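Priditz Fruit Handling Bench: Progress Report to the Kenano Fund
Reporting period ending January
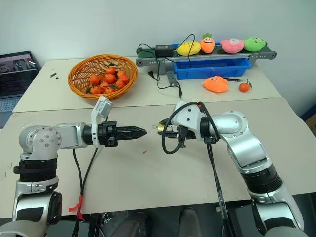

1. Work completed
The bench layout is now fixed. The rear table stands against the back wall, slightly higher than the front one, and carries the small conveyor. The belt has a dark green surface with gray metal side rails. Fruit is staged on the same table in a round orange wicker basket with a woven rim. Tangerines remain the reference fruit for this phase, some of them with leaves attached, as agreed with Marinho at the start of the grant.

The belt has completed 50 hours of running under load. Tracking drift stayed within the 5 mm limit. Over 1000 fruit passes were logged, and skin marking was recorded after each batch. Leaves catching at the end rollers caused most of the stops.

2. Spending
Expenditure for the period was $2650, covering the replacement belt, side rail hardware and fruit. The Gekley invoice for spare rollers has not arrived and will fall in the next period.

3. Open items
Roller gap: to be reduced and the leaf test repeated.
Basket: the woven rim is hard to wipe down. A smooth tray of similar volume will be compared with it.
Table height: no change planned.

4. Next period
Repeat the marking test with softer fruit and issue the revised cleaning procedure. No change to the end date is requested.

Prepared by Ermelinda Carvalho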